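Treatment Room Check, Penano Skin Clinic
Room 11, Zeronthorpe office, December

Laser warning sign on door: OK
Door lock: OK. Sticks a little, still closes fully.
Eyewear, staff and patient: One patient pair scratched. Replace before next use.
Emergency stop: Tested, unit shut down at once.
Handpiece tips: OK, 13 in drawer, matches log.
Smoke evacuator filter: Changed at 319 hours. Ferri unit, next change due in spring.
Chiller hose: Slight wear near the clamp. Sisolcombe service desk told.
Fire extinguisher: Tag in date, but a cart was parked in front. Moved.

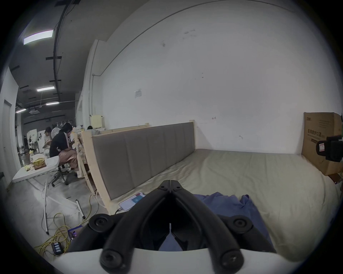
Eyewash bottle: Expired. New one ordered.
Sharps bin: Under the fill line.
Consent forms: Old version still in the folder. Take out and shred.

Open items to be closed before the 90-day recheck. Room may be used once the eyewear and eyewash are replaced.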